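Is bench automation worth it for a lab like ours, and what happens to the techs?

Posted by glassware_gal

We're a contract testing lab with 15 people, mostly bench techs. Management wants arms from Valtero for the repetitive part of the work: moving tubes to racks, setting out dishes, returning tools. The quote came with a line saying we can "free up" staff. I run the evening bench and my people are asking me what that means. I don't know what to tell them. Has anyone been through this?

pipette_pete
Yes, they will cut jobs. Start looking now.

rackandtongs
We went through it at the Clotthorpe site. No one was let go, but the jobs did change, and some people liked the change less than others.

Before, a tech handled every tube from intake to disposal. Now most of our bench hours go into laying out the table, checking it and putting right whatever ended up out of place. We log 335 racks in a normal month and a person signs for each one. Two techs moved to data review and got a pay grade out of it. One asked to go back to manual prep and we found room.

Clear glass was our slowest item to get going, so ask Valtero about that. Ask where people can stand when the arms are powered. Ask who writes the layout sheets too, because at our place that fell on the techs with no extra time given for it.

These are the kinds of items we work with, test tube rack and crucible tongs in all four:
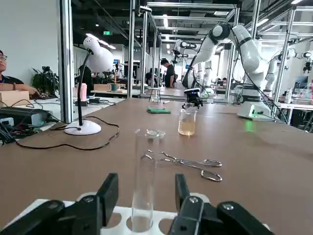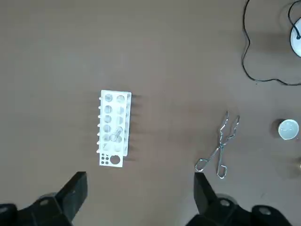
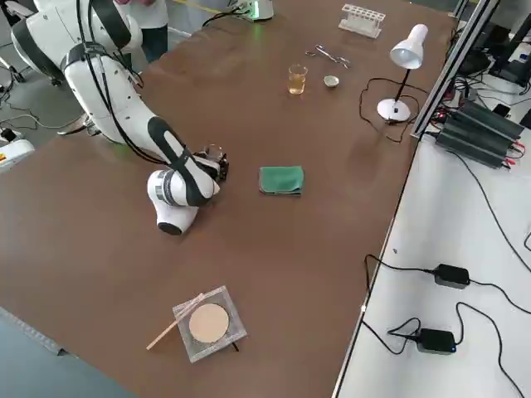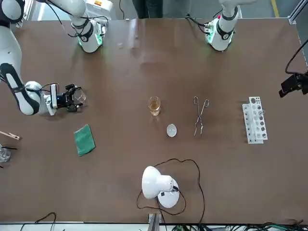
Get the training hours in writing before the install. Ours were promised in February and we had to chase them. Also ask for the staffing plan as its own document, separate from the quote. If "free up" has no job titles next to it, your techs are right to worry.

lotport_nights
Different setup here (packing samples, Lotport warehouse) but same idea. The work got quieter and a bit lonelier. We used to talk across the bench, now one person watches two stations. Our supervisor started a shared break at 3 a.m. and that helped. I'd ask for that up front.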